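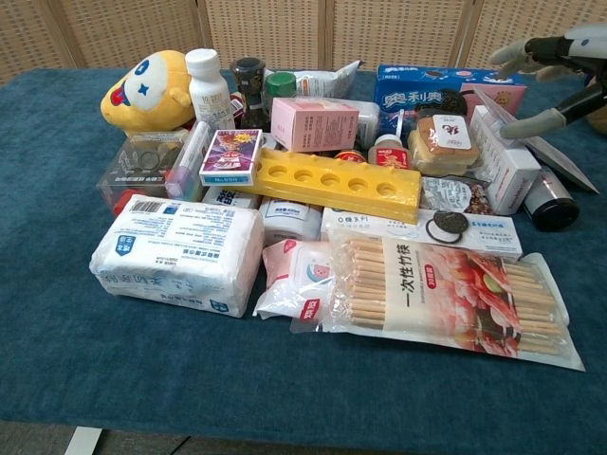 The cluttered-pile task under Stellia was moved to its second stage on 9 April 2023, and this entry records how the examples were gathered at the Gruremcombe bench, what was kept, and what must be settled before the next block. The first stage used spaced items on a bare surface and gave the learner very little practice with contact between objects. For the second stage the goods are heaped together in the middle of the dark teal cloth, so that most approaches bring the fingers close to something other than the target. The white upright box with red lettering, on the right of the heap, was used as a reference target for checking the reach from above. It stands taller than the goods beside it and gives the operator a plain vertical face to aim for. The flat package tilted against the pile next to it was left where it lay. Any operator who straightens it before a run should note the change, as a different approach may then be open.

Purpose of the block

The block is intended to supply demonstrations of single-item removal from a mixed heap. One item is named at the start of each attempt, the operator drives the arm to it, and the attempt ends when the item has been set down clear of the heap or when the time allowance of 60 seconds runs out. Removal of the wrong item is a failure even where the motion itself is clean. This point was unclear in the stage one instructions and led to a number of files being labeled as good when the spoken instruction and the action did not agree. The instruction is now typed into the session record before the arm moves, and the label is checked against it afterward.

It was agreed before the block that failed attempts would be kept, provided that the failure is honest: the operator tried for the named item and did not get it. Attempts that are spoiled by an operator resting, talking to a colleague with the controls live, or starting from the wrong home position are of no use to the learner and are discarded.

Setup notes

Lighting was left as in stage one. The folding screen stays behind the table for the whole block. Its woven rattan panels are busier than the plain backing used earlier, and the question was raised whether a plain sheet should be hung over them. The decision was to leave them uncovered. The learner has so far seen only plain backgrounds, and its poor showing when the bench was moved to the other side of the room suggests it has come to depend on them.

The chest-height view was checked before the block and the whole heap was inside it. The far right is the weak side. When the arm comes in from there it can hide the goods beneath it, and the black can lying on its side at the right edge of the heap is one of the first things to be lost from view. An operator working from the monitor alone will tend to guess. Operators are asked to pause before the descent and confirm the position of the target by direct sight.

The cloth remains a concern. It gives good grip under cartons and pouches, but a low push with the fingertips can gather it into a ridge, and the ridge then shifts neighboring goods. It should be smoothed at every reset and clipped under the table edge before the next block. The clips are in the drawer marked Atinga, together with the spare fingertip covers.

Choice of goods

The heap is drawn from ordinary shop stock and small household things. The aim was variety in how an item gives way when held. Cartons keep their shape and show slippage plainly. Soft packs do not, and the operator must judge from the way the wrapping folds whether there is anything firm between the fingers.

Clear wrapping is the hardest case. The long package of disposable chopsticks can be taken near the middle, but the force reading climbs slowly while the film is gathered and then jumps when the sticks meet the fingers. Several operators stopped closing at the first rise and lifted film only. The advice now is to close until the second rise. The same advice should not be applied to the wrapped bread roll, which will be crushed. A separate closing limit is to be entered for it in Grulel before it is named as a target again.

The yellow tray with the row of holes was included to see whether operators would use a hole as a hold. Some did, and the results were mixed. A finger placed in a hole gives a secure lift but makes release awkward, and in a few attempts the tray was carried back toward the heap as the hand withdrew. The stage two sheet will neither forbid nor recommend the hold. Both ways of taking the tray should be present in the data and labeled separately.

The yellow plush toy has been the most forgiving target and is suitable for new operators. It should not be named too often. In stage one the easy goods were chosen far more than their share whenever operators were allowed to pick for themselves, and the learner became very good at soft toys and poor at bottles. Targets for this stage are drawn from a shuffled list, and the operator is not to pass over a hard one.

Two packs of the same make of cookie in different packaging gave trouble with naming. "The Oreo box" was typed on several occasions when the blue box was meant, and a reader of the log would have had no means of telling whether the dark sandwich cookie package in front of it would also have been acceptable. Wording of this kind was corrected where the operator could be asked the same day. For the rest of the block, color and kind of package were both typed. The white box marked 0糖0脂 also carries a picture of a sandwich cookie, and should be named by its color.

Results

The block consisted of 200 attempts. Of these, nearly 60 ended without the named item being set down clear of the heap. That rate is higher than expected from the practice runs, though the practice runs were made by experienced operators with a heap that had been loosened by handling. The failures fell mainly on flat soft packs and on small bottles standing close to larger goods. Cartons were seldom missed.

Six attempts were discarded outright, all for a wrong home position after a controller restart. The restart clears the stored position without giving a warning, and the operator has no reason to suspect it until the first motion looks odd. A check line has been added to the start sheet. It would be better for the controller to refuse to start, and a request to that effect has been entered.

The stage two store, including the practice runs judged fit to keep, now stands at 1331 attempts. The copy to the shared disk was verified by file size only. A full comparison is to be run overnight, and the local copy must not be cleared until it has finished.

Remarks on resets

Resets took longer than the attempts themselves. The first practice was to put each removed item back where it had been. This kept the heap tidy and made it nearly useless as a source of variety, with the same neighbors touching in the same way. Partway through the block the practice was changed so that the removed item was dropped back onto the heap from low height and left as it settled, with the whole heap remade by hand at the midpoint.

The change is sound but it was made without a note at the time, and the exact attempt at which it took effect had to be recovered from the video. Changes of method during a block are permitted. They are to be written down when they are made.

Glass goods are an exception to the dropping practice. The dark spice grinder is to be set down by hand, low and away from the table edge. The marker pen should likewise be placed by hand, with its cap checked, as ink on the fingertip covers has been mistaken for wear before.

Labeling

Labels were entered in Grulel by the operator and read through by a second member of staff. The two agreed on success and failure in almost every case. They did not agree on the moment of contact. Operators marked contact when they felt it through the controls, and the readers marked it when something in the video was seen to move. For stiff goods the difference is slight. For soft packs it is large enough to matter for training.

The proposal is to take contact from the force trace and to keep the human mark only as a check. This needs a threshold, and a single threshold is unlikely to serve both a carton and a pack of tissues. A small trial on stored files should be made before any labels are altered. The original labels are to be kept in any event.

Open points

The closing limit for the bread roll is not yet entered.

The start sheet needs to be reprinted with the home position line and with the revised naming rule.

It has not been decided whether an attempt should count as a success when a second item comes away with the first and falls back. The present label set has no place for it, and operators have been marking it either way. Until there is a ruling, such attempts are to be marked as successful with the word "dragged" typed in the comment field, all lower case, so that they can be found by search.

The fingertip covers were changed at the midpoint and the old pair kept in a labeled bag. The index cover shows a worn patch on the inner side. If the next pair wears in the same place, the alignment of the hand should be looked at before more covers are ordered.

The next block will use the same cloth and screen, with the table turned so that the arm comes in over the other side of the heap.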